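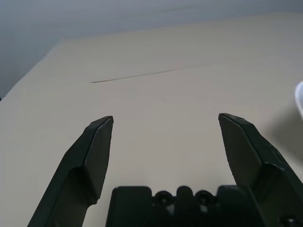

The Larngate gripper trials were a comparison of end effectors for small robot arms, carried out at the Larngate workshop and completed in September 2020. The trials set two parallel grippers, the Dandar and the Moya, against each other on the same arm, with the same wrist camera and the same controller. The results were issued on October 24, 2020 and have since been used by the workshop as its reference for choosing grippers for tabletop work.

Background

Before the trials, Larngate used whichever gripper had been supplied with each arm. Records from different benches could not be compared, as a failed grasp might be put down to the fingers, the camera view or the control software. The workshop therefore decided to keep the arm and controller fixed and to change only the gripper. The controller chosen was the Reltivus, which was already in use on the site and accepted both grippers without changes to its wiring.

Equipment

Both grippers are of the two-fingered parallel type, in which the fingers move towards and away from each other along a straight line. The Dandar has long fingers that narrow towards the tip. The Moya has shorter fingers of even width with a broad, flat pad. Each was fitted to the arm with the same adaptor plate.

A small camera was mounted at the wrist, looking forward over the gripper. Its mount was set so that both fingertips stayed in view when the gripper was fully open, with clear tabletop between them. This view was used to judge how well an operator or a control program could line up the fingers with an object, and it formed part of the comparison in its own right. A gripper whose body hid the tips at any point in its travel was marked down.

Wrist views were recorded against a pale, matt tabletop. Dark fingers stood out clearly against this surface, and their outline could be found by simple image methods. White tableware was harder to separate from the background, and its edge was sometimes marked only by a faint band of shading.

Method

Each gripper made 125 attempts. The objects were bowls, cups, wooden blocks, folded cloths and pens, giving 5 kinds of object in all. An attempt began with the gripper open above the table and ended when the object had been lifted and held for 10 seconds, or when it had been dropped or missed. A time limit of 30 seconds applied to the approach.

The order of the objects was drawn by lot at the start of each session. Fingers were wiped between sessions, and the screws holding them were checked for tightness. The opening width was reset through the controller whenever the gripper had been removed from the arm.

The camera was not moved when the grippers were exchanged. Its exposure was also locked, after early sessions in which the automatic setting had brightened the table and darkened the fingers until the edges of the pads were lost.

Results

The Dandar performed better on pens and on the rims of bowls and cups, where its narrow tips could be placed on either side of a thin edge. It was less reliable with blocks, which tended to turn between the pads if they were taken off centre. The Moya held blocks firmly and was the better of the two with folded cloths, but its wide pads often touched the table before they had closed on a pen.

In the wrist view the Dandar was preferred. Its tips remained visible throughout their travel, and the gap between them could be read directly from the picture. With the Moya, the near part of the finger covered the pad during the last stage of closing, and operators had to rely on the width reported by the controller.

No difference was found in the response of the Reltivus controller to the two grippers. Small errors in reported width were traced to the adaptor plate and were corrected before the final sessions.

Later use

Following the trials, Larngate adopted the Dandar for work with tableware and small tools and kept the Moya for boxes and blocks. The locked exposure setting and the shared adaptor plate became standard on its benches. A further comparison, covering softer finger pads and a second camera placed beside the arm, was proposed in the same report.

See also

Parallel gripper
Wrist-mounted camera
Reltivus controller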